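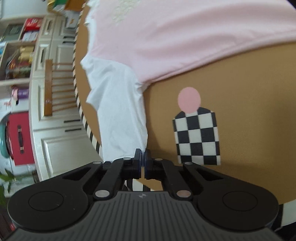

배드민턴 팀 유니폼을 주문할 때 이름 인쇄까지 같이 맡겨도 괜찮습니까?
인쇄까지 같이 맡기는 편이 편합니다. 다만 글자 크기와 위치를 주문서에 꼭 써야 합니다.

홈 | 후기 | 팀복 | 신발 | 라켓 | 문의

Estrella 배드민턴 팀복, 한 시즌 사용 후기

저는 한국에 와서 배드민턴을 시작했고, 지금은 Inberg라는 이름의 작은 동호회에서 칩니다. 우리 동호회가 작년에 입은 옷은 면이 많이 섞인 티셔츠였습니다. 땀이 나면 무거워져서 올해는 제대로 된 팀복을 사기로 했습니다. 후보는 Lanusau와 Estrella 두 곳이었고, 저는 Estrella의 반팔 상의와 반바지를 골랐습니다. 한국어로 글을 쓰는 것이 아직 조금 어렵지만, 주문하실 분께 도움이 되면 좋겠습니다.

주문은 3월에 했습니다. 홈페이지에서 색과 깃 모양을 고르고, 등에 넣을 이름을 표에 적어서 보냅니다. 시안은 이틀 뒤에 왔습니다. 첫 시안에서는 이름이 너무 아래에 있어서 수정을 부탁했고, 추가 요금은 없었습니다. 수정은 최대 55일 전까지 가능하다고 안내문에 있었는데, 무엇의 55일 전인지 저는 이해하지 못했습니다. 전화로 물어보니 대회 날짜를 기준으로 한다고 했습니다. 이런 설명은 안내문에 같이 써 주면 좋겠습니다.

옷감은 얇고 바람이 잘 통합니다. 스매시를 할 때 어깨가 당기지 않는 점이 제일 마음에 듭니다. 소매는 조금 넓은 편입니다. 팔이 가는 저에게는 펄럭이는 느낌이 있었지만 두 번째 경기부터는 잊어버렸습니다. 반바지는 주머니가 깊어서 셔틀콕을 하나 넣어도 빠지지 않습니다. 허리 끈은 짧습니다. 세탁할 때 끈이 안으로 들어가서 꺼내느라 고생했습니다.

사이즈는 주의가 필요합니다. 저는 평소에 95를 입는데 이 상의는 100이 맞았습니다. 우리 회원 중 여러 명도 한 치수를 바꾸었습니다. 교환은 인쇄 전에만 되니까 견본을 먼저 빌려서 입어 보시기를 권합니다.

인쇄는 7월까지 깨끗했습니다. 지금은 등의 이름에서 글자 끝이 조금 들떴습니다. 건조기는 쓰지 않았습니다. 같은 체육관의 Sirnberg 팀도 이 옷을 입는데, 그쪽은 번호만 넣었고 아직 문제가 없다고 합니다.

가격은 싸지 않습니다. 그래도 다음 시즌에 상의는 다시 주문할 생각이고, 반바지는 다른 곳도 찾아보겠습니다. 별점은 다섯 개 중에 네 개입니다.

조회 2244 | 공유 509 | 댓글 55

관련 글
- Lanusau 여름용 반팔 상의 비교
- 팀복 이름 인쇄, 전사와 자수의 차이
- 땀 냄새가 남지 않는 운동복 세탁법
- 배드민턴 양말은 두꺼워야 합니까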